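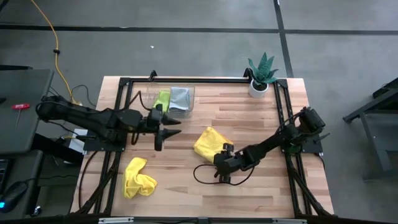

Milagros Ticona has asked that the pamphlets be checked before the posters this time, as the cheap newsprint used by the student leagues is failing faster than anything else in the collection. The request was accepted, and the order of the sections below has been changed.

Yupanqui Collection of Radical Print
Inspection Checklist, February
Held at: Hilmont Library, lower stacks
Inspector: Socorro Flores
Scope: pamphlets, newspapers, posters and sound recordings issued by peasant unions and student leagues, received in 2000

Section 1. Pamphlets and newspapers

1.1 Folders match the shelf list
Result: Partly met
Comment: The list gives 900 folders. Of these, 862 were found in place. The remainder are to be searched for under the old Colent numbers before any is recorded as missing.

1.2 Metal fasteners removed
Result: Not met
Comment: Rusted staples or clips remain in 81 folders, most of them congress reports. Staples are to be taken out by trained staff only. Readers must not be issued these folders until the work is complete.

1.3 Brittle paper supported
Result: Partly met
Comment: The union weekly is in good order. The league bulletins have no backing boards, and several have split along the center fold.

1.4 Rival editions kept apart
Result: Met
Comment: After the split in the league, both factions went on printing under the same title and with the same issue numbers. The two runs are now boxed separately. M. Ticona notes that the masthead alone does not identify the faction; the printer's address on the back page should be used.

Section 2. Posters

2.1 Stored flat, drawers not overfilled
Result: Met
Comment: None.

2.2 Tape and old repairs recorded
Result: Partly met
Comment: Recorded for the land reform series. Not yet recorded for the election posters. Tape is not to be pulled from any sheet during inspection.

2.3 Drawer stops working
Result: Not met
Comment: The bottom drawer of the second cabinet can be drawn fully out and may fall. Cabinet closed to use pending repair.

Section 3. Sound recordings

3.1 Cases labeled with speaker and place
Result: Partly met
Comment: The Flenditmont speeches carry a place but no speaker. Names should not be added from memory. Where a voice is identified by a former member, the label should state who made the identification.

3.2 Mold
Result: Met
Comment: None found.

Section 4. Room and access

4.1 Aisles and exit clear
Result: Met
Comment: One step stool moved from the exit during the visit.

4.2 Restricted files locked
Result: Met
Comment: Membership lists remain closed under the terms of the gift. Requests are to be sent in writing to S. Flores.

4.3 Reader notice current
Result: Not met
Comment: The posted notice still gives the former Thursday hours. Replace.

Items marked Not met are to be checked again before the folders and cabinet concerned are returned to use.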